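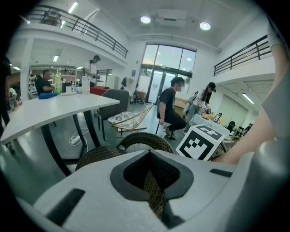

Woven wicker and the long white table.

Cooling System FAQ
Flesdale Workshop Pages
Last revised Wed 30 May

How often should the coolant be changed?

Follow the interval in the owner's manual. It depends on the coolant type and is given in both miles and years; whichever comes first applies. If the history of the car is unknown, drain and refill now and start counting from that date.

Can I mix coolants of different colors?

Color is not a reliable guide. Two green coolants can have different additives, and a pink one and an orange one may be compatible. Go by the specification printed on the container. Mixing the wrong types can shorten the life of the corrosion inhibitors and in some cases forms a gel that blocks the narrow passages in the radiator and heater core.

What ratio of antifreeze to water should I use?

Equal parts suits most climates. Use distilled or deionized water. Tap water leaves scale on the hot surfaces of the cylinder head. Containers marked "premixed" go in as they are.

When is it safe to remove the cap?

With the engine fully cold. The system is under pressure when hot and the coolant will boil as soon as the pressure is released. Squeeze the upper hose first. If it is firm, leave the cap alone.

How do I drain the system?

Set the heater control to hot and put a pan under the radiator. Remove the cap, then open the drain valve at the bottom of the radiator. On cars with no drain valve, loosen the clamp on the lower hose and work the hose off the neck. Some engines also have a drain plug in the block – if it is not removed, a good part of the old coolant stays behind.

Why does the gauge climb after a refill?

Usually trapped air. Open the bleed screw, if there is one, and add coolant until a steady stream comes out with no bubbles. Where no bleed screw is fitted, follow the filling procedure in the service manual for that engine. Shut the engine off if the gauge goes past its normal range.

How do I test a thermostat?

Hang it in a pan of water with a thermometer and heat the water slowly. The opening temperature is stamped on the flange of most units. The Skoleo kit sold through our parts counter is checked the same way, and should start to open within 4 degrees of the stamped figure. Replace a thermostat that sticks open or shut. Always fit a new gasket.

Which hoses should I inspect?

All of them, including the short bypass hose, which is easy to miss. Look for cracks near the clamps, swelling, and soft spots. We suggest a check every 3000 miles on older cars.

Where do I take used coolant?

Flesdale customers can bring it to the Ó Súilleabháin yard or the Brerkolmont depot in a sealed, labeled container. Do not pour it on the ground or into a storm drain. It is poisonous and tastes sweet to animals, so rinse spills off the driveway floor with absorbent first and plenty of water after. Coolant mixed with oil is accepted at Brerkolmont only.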